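How to write to your member of Congress about a foreign policy issue (and get a real answer)

Posted 2020-02-22 by Morag Semple

Doing this fast because three people asked me the same thing after the last meeting and I keep typing the same email. If you care about something happening overseas, a peace deal, an aid vote, sanctions, whatever, and you want your representative to do something about it, this is the way I do it. Takes an evening the first time. Half an hour after that.

I used to open mail in a House office. Long time ago, but the mail part hasn't changed much, going by what Macarena Villanueva tells me, and she left that job last October.

What you need before you start

Your full home address with zip code. The bill number if there is one. One thing you want them to do. A phone. Coffee.

Step 1. Work out who you're writing to

You have one House member and 2 senators. Write to all of them, separate letters. Don't write to the famous one from another state. They won't count it. Most offices bounce it or toss it, and the House web forms check your zip code and won't even let you in.

Then look at committees. For foreign policy the ones you want are Foreign Affairs in the House, Foreign Relations in the Senate, Armed Services in both, and Appropriations in both if it's about money. Each committee has a member list on its website. If yours is on one of those, great, say so in the letter. If not, still write. You're asking for a cosponsor or a floor vote and everybody gets one of those.

Step 2. Pick one ask

This is where most letters die. People write two pages on the history of a country and then sign off. The intern reading it has to pick a box, for or against, and which bill. Give them the box.

Good asks:

Please cosponsor this bill.
Please vote no on this amendment.
Please sign the letter to the Secretary of State that Rep. so-and-so is passing around.
Please ask for a hearing on this.

Bad asks:

Do something.
Stop the war.
Support peace in the region.

Those get you the form letter. It will be a very polite form letter.

If you don't know the bill number, go to congress.gov, type the country name, filter by current Congress. Read the summary. Actually read it. I once had a whole stack of letters supporting a bill that did the opposite of what the writers wanted, somebody had copied the number wrong in a newsletter and off it went.

Step 3. Write the thing

One page. Under 300 words if you can stand it. Order goes like this:

First line: who you are and where you live. "I'm a constituent in" and the town.
Second line: the ask, with the bill number.
Then a paragraph on why you care. Personal beats expert. Family there, served there, your church has a partner parish, you teach kids who came from there. All fine. If you just read the news and got upset, that's fine too, say it plain.
Then one fact with a source. One. A report, a hearing, a news story with the name of the paper.
Last line: ask for a written reply on where the member stands.

Here's one I sent, trimmed:

"I live in your district and I'm writing to ask you to cosponsor the monitoring bill. My mother-in-law, Mrs. Kravchuk, still has a sister near the ceasefire line. She calls every week and some weeks the call doesn't go through. Civilian monitors are the only outside eyes in that village. Please tell me in writing whether you will cosponsor, and if not, why."

That's it. It got a phone call from a staffer. The long one I wrote the year before got nothing.
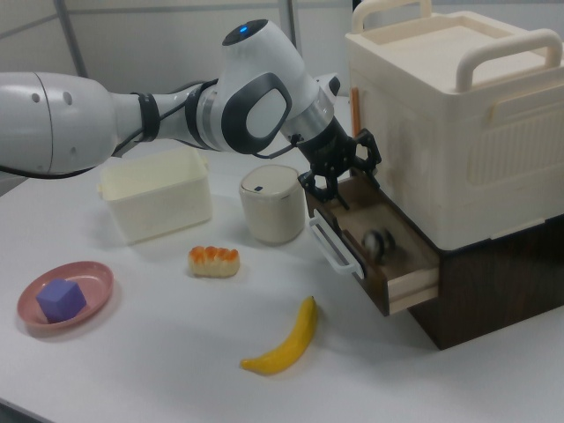
Don't copy a template word for word. Offices batch identical letters, they get one tally mark each and one shared reply. If your group hands out a sample, change the first paragraph at least, and move things around. Ten letters that sound like ten people do more than a pile that sounds like one.

Also: be nice. Staff are young and tired. No threats, not even jokey ones, thats a fast way to get a visit you don't want.

Step 4. Send it

Web form first. It's on the member's official site under Contact. Pick the topic from the drop down, usually Foreign Affairs or Defense. Write your letter in a separate file and paste it in, the forms time out and you lose everything. Ask me how I know.

Paper mail goes to DC slow, it gets screened. If you want paper, send it to the district office in your area, or hand it in at the desk. Get the name of whoever takes it.

Skip the fax. Skip tagging them on Twitter as your only contact. Fine as an extra.

Step 5. Call two days later

Call DC in the morning. Script:

"Hi, my name is, I live in, zip code is. I sent a letter on bill number such and such. I'd like to know if the member has a position. Who handles foreign policy in the office?"

You want the name of the legislative assistant. Write it down. Ask if you can email them. Sometimes they say no, sometimes they give you the address right there. If you get it, send the same letter, short note on top, thank you at the bottom.

Voicemail is ok. They do log it. Speak slow on the address part.

Step 6. Read what comes back

You'll get a reply in a few weeks, maybe longer. Read it for verbs. "I will cosponsor" is a yes. "I will keep your views in mind should this come before the House" is nothing, it means no position yet. Nothing is useful though! No position means you can move them.

Write back once. Thank them, quote their sentence, ask the one question they skipped. Then let it sit until something changes, a vote gets scheduled or there's a hearing.

Step 7. Bring people

If you can get five or six people from the district, ask for a meeting. Recess weeks, district office, usually with staff. You get 20 minutes if you're lucky. One person does the ask, one tells the story, one takes notes. Leave a single sheet behind with the bill number in big type. Send a thank you email the same night with the ask in it again.

Keep a log

Date, office, who you talked to, what they said. Notebook or spreadsheet, doesnt matter. When the staffer changes, and they will, you've got the whole story ready for the new one and don't have to start over.

Couple of quick ones from the comments last time

Can I write if I'm not a citizen? Yes. If you live there you're a constituent.

Should I mention who I voted for? No. Just the issue.

Does the State Department take letters? They do, there's a public contact form, but a question that comes through a member's office tends to get a better look. So ask your member to pass it on.

Macarena is putting together a one page call script, will add it under this post when she sends it. If a link is dead let me know, I'll fix it over the weekend.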